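## 4. Small leather goods and their closures

Card holders were the surprise of our household survey. We had expected the interesting material to be in kitchen drawers and sewing boxes, and we spent most of our planning time on those. Then Lesia Stasiv opened the first hallway drawer in the Sakov apartments and found four card holders, a coin purse and a key case, all in use and all closed in different ways. From that drawer on, the small leather goods got their own sheet in the notebook, and this section is the result.

### 4.1 What was counted

The full inventory holds 2,122 objects from 17 homes. An object went onto the leather goods sheet if it could be carried in a trouser pocket, if its main purpose was to hold other flat or small things, and if its outer surface was leather or a material that its owner called leather. We didn't test materials. Owners were often wrong in both directions, and one man in Fallard was delighted to learn from the stamp inside his wallet that it was better than he had thought.

Billfolds with no closure are on the sheet but are left out of the comparison below. Passport covers are included where they close. Phone cases are excluded throughout, even the kind with card pockets, because they were nearly always in someone's hand when we visited and we could not handle them without getting in the way of the day.

For every object we noted the closure, where the closure sat, how the edges were finished, whether the stitching matched the body in color, and where the object lived when it was not being carried. The last of these turned out to be the richest column on the sheet, and it is the one we come back to in Section 4.4.

### 4.2 Closures

We sorted closures into 4 groups: snap straps, zippers, magnets, and tucked flaps. Elastic bands were so often later additions by the owner that we recorded them as repairs.

The snap strap is a wonderful little piece of design. A short tongue of leather is fixed to one panel, wraps around the open side, and fastens to the other panel with a press stud. It takes very little material and holds well. It also tells a person, at a glance and by touch, which side opens. Several of our participants could find the strap with a thumb while looking somewhere else entirely, and Antonina Ivanyshyn filmed one woman in Brostbridge doing it inside a full shopping bag, in mittens.

Zippers were liked for coins and disliked for cards. The complaint was nearly always about corners: a zipper that runs around three sides needs a turn at each corner, and that is where the teeth bind and where the lining gets caught. Magnets divided people sharply. Tucked flaps had mostly gone soft with age, and half of the ones we saw no longer held anything shut, though their owners were fond of them and had no wish to change.

The snap itself wears in a way that is easy to read. On older pieces the plating goes first at the top of the dome, where the thumb lands, and a ring of brighter metal stays around the rim. Leather beneath the strap keeps its original color long after the rest has darkened. Fedir Hrytsenko proposed using the difference between these two areas as a rough guide to years of use, and we think the idea deserves a proper study of its own.

Contrast stitching was more common than any of us had guessed. Thread a shade or two lighter than the body picks out the outline of the piece, and it makes a dark card holder much easier to find in a dark drawer. The reference piece we handled most is of this kind: a small card holder in matte, dark gray leather, with light gray stitching just inside the edge, a strap that wraps around one side, and a round silver snap at the rounded end of the strap (Figure 3).

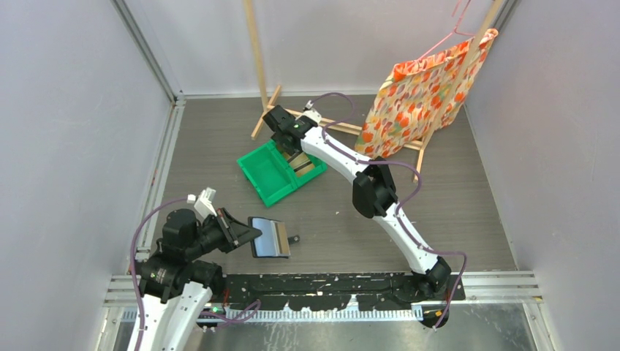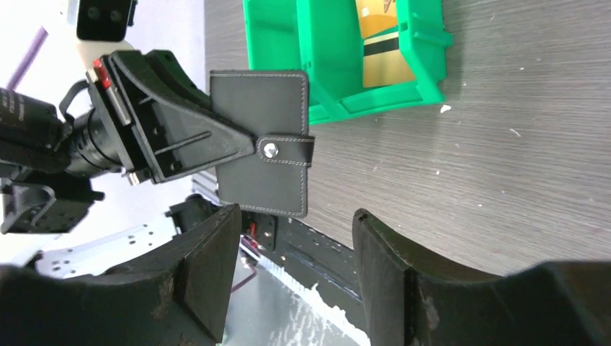 *Figure 3. Top: a folded item held at its left edge, with the green container to be seen beneath the other gripper. Bottom: the dark gray card holder held upright, strap and snap visible, with a green tray behind it.*

The strap on the reference piece projects slightly past the body, and this small detail matters more than it looks. In the survey we found the same feature on many of the holders that owners called "easy," and we found it missing on most of those they called "fiddly." A strap that lies flush has to be dug for with a fingernail. One that stands a little proud at the bend can be felt at once, so the hand knows which way around the thing is. We would love to see this tried with a larger group, especially with people whose grip is weak or whose fingers are stiff in the morning.

### 4.3 Shape and the trouble with standing up

Card holders are nearly rectangular, thin, and close to symmetrical, and this makes them harder to put away neatly than their size suggests. Laid flat, they stack well up to the point where two snaps meet. A snap is a bump, and a second snap placed on top of it makes the pile rock. Teguh Hutapea noticed that people who own more than one holder with a strap will often turn every second one around, so that the bumps alternate from side to side. He asked six of them about it. None had ever thought about it, and two of them immediately took the pile apart to check whether he was right.

Set on edge, card holders behave better, provided something on each side keeps them from falling. This is where the shallow tray comes in. In our homes the favorite container for small leather goods was an open one with low walls, large enough to see everything and low enough that a hand can reach in flat. Bright colors did well. When asked why they had picked a green or yellow tray for a drawer full of brown and black things, people gave the same sensible answer in many different words: the dark things show up against it.

Rostyslav Pavliuk ran a small side exercise on this point at the Mabula community house. Visitors were handed a holder, a key case and a folded cloth, and were asked to put them into a tray in whatever way they liked. The cloth went in first in the great majority of turns. People used it as a bed, and then set the firmer objects against it or on it. A few folded the cloth again, smaller, to make a wall down the middle. We had not suggested any of this, and the variety was a real pleasure to watch.

Two habits from the exercise are worth recording here:

- Objects with a closure were nearly always put down with the closure facing up, even when this meant turning them over in the air.
- Folded cloth was set down with the fold toward the person and the loose edges away.

The second habit matches what we saw in linen cupboards (Section 3.2), where towels were shelved fold outward in almost every home. It seems to carry over from the large shelf to the very small tray, and we find that charming as well as useful. A folded edge gives one clean line to take hold of. A stack of loose edges gives four or five, and the hand has to choose.

### 4.4 Where the things live

Almost every card holder had a home, and almost every owner could name it without getting up. The commonest was a tray, bowl or box near the front door. After that came the top drawer of a desk, then the inside pocket of whichever coat was in season. Only a handful were kept in bedrooms, and those were mostly spares or gifts still in their tissue.

A home near the door was almost always shared. Keys, coins, a folded shopping bag, lip balm, a tape measure and the card holder sat together, and the order in which they were put down was the reverse of the order in which they would be needed. Keys went in last and came out first. The card holder sat below them, usually strap up. One family in Sakov had carried this to a fine art with a tray divided by a strip of cardboard, bags on one side and hard things on the other, and their teenage son defended the arrangement with great energy against a visiting uncle.

Trays were cleared more often than drawers, and the clearing was quick. Most people did it standing, with the outdoor coat on, by lifting each thing out and putting the ones that belonged back in. Receipts left at this point. So did foreign coins, which then tended to turn up in the kitchen.

### 4.5 Limits of this part of the survey

The homes were all visited in one season, and coats change things. A return visit in July would almost certainly move some holders from coats to bags, and perhaps bring a few more of them into the tray by the door. We also relied on owners to show us their things, so anything forgotten at the back of a drawer stayed uncounted unless somebody went looking. Several people did go looking, with cheerful results, and the late finds are marked with an asterisk in Appendix B.

Our notes on wear are descriptive only. We recorded where plating was thin and where leather had darkened, but took no measurements of either. The thread color was judged by eye, indoors, under whatever lamp happened to be on, and two of us disagreed about gray and beige often enough that the appendix treats them as one color.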